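Dryer (clothes)

A clothes dryer, or tumble dryer if you grew up with British TV like I did, is a machine that takes the water out of washed fabric by turning it in a drum while air moves through it. I've been writing the household entries for this wiki since July and this is the one I've looked forward to most, so forgive me if it runs a little long in places!

How it works

The drum is a big steel cylinder lying on its side. It turns slowly enough that the clothes ride up the wall and then drop back through the air, over and over. Ridges inside the drum (they're called lifters, or baffles, or vanes, and people get oddly firm about which) help carry the load up. Air gets heated, pushed through the falling clothes, and leaves carrying moisture with it. Where that damp air goes next is the main thing that separates one kind of dryer from another.

Kinds of dryer

Vented dryers are what most of us have in American basements. The wet air goes down a duct and outside, along with whatever lint got past the filter. They're simple and quick, and you need a hole in the wall.

Condenser dryers cool the damp air so the water drips out, and it ends up in a tank you empty or goes down a drain hose. You find these in apartments a lot. The room does get warm, which I love in January and complain about the rest of the year.

Heat pump dryers are a cousin of the condenser. They reuse the heat instead of making it fresh the whole time, so they use a good deal less power and run cooler, and they take longer. My sister has one and a load of towels takes her over 2 hours.

Then there are washer-dryers, where one drum does both jobs. The usual catch is that the drum can wash more than it can dry, so you either wash a smaller load or pull half of it out in the middle. A machine sold as 8 kg for washing will have a lower number for drying, and both should be in the manual.

The door and the opening

Most home dryers load from the front through a round door. On a plain dryer the seal around the door can be fairly thin, often felt or a slim strip of rubber. The thick folded gasket is something you mostly see on machines that have to hold water too, though you shouldn't bet on it from looks alone. Either way it collects things. Mine has given me back hair ties, a library card and one very clean guitar pick.

The latch plate sits on the rim and catches the door when it closes. If a dryer won't start, it's the first place I look, well before the heating element or the belt, and a sock hanging over the lip is usually the whole story.

Settings

Timed drying runs for as long as you tell it, say 45 minutes, whatever state the clothes are in. Sensor drying checks for moisture and stops when the load seems dry enough. Sensors commonly use a pair of metal strips that the damp fabric brushes against, and those strips get a film on them from dryer sheets, so wipe them now and then. Small loads fool them too. Two T-shirts may hardly ever touch the strips, and the machine calls it done while the seams are still wet.

Loading

Leave room! Clothes need space to fall, and a packed drum dries the outside of a lump and steams the middle. Shake things out as they go in, sheets especially, and keep heavy jeans away from thin shirts if you can stand to run two loads. Dark clothes show white lint terribly, so I dry them on their own and check for stray tissues first. Check the pockets too.

Clean the lint filter after every load. Please. Lint burns very easily.

Shared laundry rooms

Machines in dorms and laundromats tend to be numbered so you can tell the payment box or the app which one you want, and it's worth reading the number twice. Birutė Mets, who edits the washer entry here, once paid for 42 minutes on someone else's blankets. Set a timer on your phone and come back when it goes off. Friday evenings are the worst, in my experience, and early mornings are lovely.
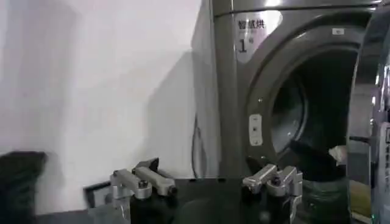
Category: Laundry appliances / Front-loading dryers

Dryer number 1, in gray, with dark clothing and a small white cloth in the opening. The characters on the label, 智能烘, mean "smart drying." I'd love a matching entry on what the different makers' smart cycles do, if anybody wants to take that on.

See also: Clothesline, Drying rack, Lint, Washer, Wool balls (stub, needs work)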